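Steel Connections, Handout 6
Simple shear connections: tabs, angles, seats
Instructor: Conall Scanlon
Updated 10/09/2024

Same notes as June, with the block shear part moved up front as people kept running out of time on it. Bring a calculator and the manual.

Where we left off

Beam reaction goes into the bolts, bolts into the plate, plate into the weld, weld into the column. Check every link. Lowest number governs. Write them ALL down, even the ones that obviously pass, or I can't give partial credit.

Limit states for a shear tab (single plate):
- bolt shear
- bearing and tearout, at the plate and at the beam web
- shear yielding of the plate, gross area
- shear rupture, net area
- block shear
- weld

Gross area for yielding, net area for rupture. Half the mistakes on the last homework were this one thing. For net area, take the hole bigger than the bolt: standard hole size plus the allowance for damage around the edge. Don't use bolt diameter.

Block shear

A chunk of plate tears out. Shear along the line of bolts, tension across the bottom or top. Draw the chunk first. If you cant draw it you can't calculate it. Coped beams are the usual trouble, because the top flange is gone and the web has a free edge right by the top bolt. 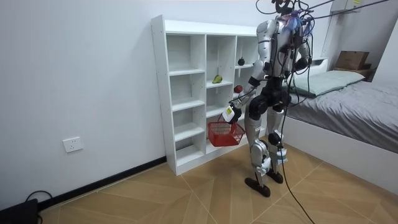
Tension part uses net area. Shear part: rupture on net, yield on gross, take the smaller, then add the tension. The tension stress factor is 1.0 when the stress is uniform, which covers most single-row cases. Two rows in a coped beam, look it up.

Eccentricity

Bolts sit away from the weld line, so there's a moment. For a conventional tab inside the manual's limits you can lean on the tables. Past those limits it's an extended tab, different procedure, plate has to be checked for bending and for buckling too. Read the limits before you start.

Worked problem (finish at home)

Tivunside mezzanine, beam B-11 to column flange. Factored reaction 132 kips. Start with one row of 6 bolts, 3 inch spacing. Plate thickness is up to you. Show whether the tab works or whether you need to go to double angles, and say which limit state governs.

Hint: check bolt shear first. If that fails teh rest is wasted effort.

Shop notes

Erector needs room to swing a wrench. Check entering clearance, especially on skewed beams. Keep one bolt size per job if you can, mixing sizes is how the wrong bolt ends up in the hole. Welds in the shop, bolts in the field.

Reading: Ó Briain, chapter 14, skip the seated connections until next time.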